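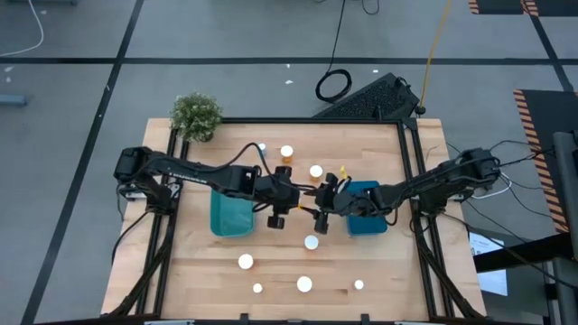

Figure 1. The sorting table with both teal bins, an orange pill bottle and two of the white caps.

Where the Caps Go: Sorting Empty Pill Bottles by Hand
Final report, Materials and Waste project course
Genalyn Lumanlan, Teodor Pană, Bakari Mrema
Submitted 2021-01-27

1. Background

Our original proposal was to redesign the pill bottle. Our advisor, Érica Honorato, read it and wrote "maybe start by emptying one" in the margin, so the scope was reduced.

Empty prescription bottles are a nuisance to recycle. They are small, they fall through things, and they usually arrive with a label stuck on by someone who wanted it to stay there forever. The cap and the bottle are often made of different plastics, and mixing them lowers the value of both. We wanted to find out how much work it takes to separate them properly, and whether the layout of the table makes any difference to that work.

We started a collection in October with a drop box outside the library. Grellow, the campus reuse shop, lent us its back shelf for storage and has asked for it back twice.

2. The table

The table has a butcher-block top. We had asked for a white laminate one, on the theory that orange bottles would be easier to spot on white. Orange bottles turn out to be easy to spot on anything. White caps on pale wood are the harder case, and Teodor lost several in the first session by looking directly at them.

The two bins are teal plastic, one slightly larger than the other. Bottles go in the larger bin and caps in the smaller. Both are open at the top. We tried a version with lids, which meant that in order to put a lid in a bin we had to take off a lid, and after one afternoon of this the bin lids were retired to Grellow's shelf.

Surface space was the real limit. A bottle standing up takes very little room. A bottle lying down takes whatever it wants. Loose caps spread out toward the back of the table, out of easy reach, and stay there until the end of the session. We did not plan for a cap zone at the back but we had one anyway.

3. Method

Each session used a batch of 50 bottles, tipped onto the wood. The sorter took off the cap, checked that the bottle was empty, peeled the label if it would come, and put each part in its bin. A second person kept time. A third was supposed to take notes, and the quality of the notes shows how that went.

We compared 3 layouts:

Layout A: both bins on the left.
Layout B: one bin on each side of center.
Layout C: bins on the floor.

Layout C was Bakari's idea and he would like it recorded that he withdrew it himself.

Any bottle with something still in it was set aside and taken to the pharmacy take-back window. Names on labels were blacked out before sorting. Nothing with a readable name on it went onto the table.

4. Results

Over the whole project we sorted 1291 bottles. Layout B was the fastest for all of us, including Teodor, who is left-handed and had predicted the opposite in writing. With one bin on each side, the bottle goes one way and the cap goes the other, and after a few minutes you stop thinking about it. With both bins on the left we kept throwing caps in with the bottles and then fishing them out again, which canceled any time saved.

Labels took longer than everything else put together. Warm water helped, but the wood did not care for it, and we stopped after the second soak. Bottles whose labels would not peel went into the larger bin as they were. Dušan Mladenović, who runs the plastics lab downstairs, told us this makes them close to useless for his purposes, then took them.

Child-resistant caps slowed everyone down. We had assumed three adults would get better at these with practice. The times say we did not.

5. Problems

Our timing sheet for session 7 was used to wipe the table and has been left out of the comparison. Caps and bottles did not come out even: we finished with more caps than bottles, although the drop box sign asks for both. People seem to have been saving caps for some reason and saw their chance.

We also never agreed on what counts as "sorted" for a bottle with half a label. The notes contain two definitions, in two handwritings.

6. Further work

A shallow tray along the back of the table would catch the strays. A darker mat under the work area would make white caps visible to Teodor. The bottle redesign remains open to any group that wants it, and we can supply samples.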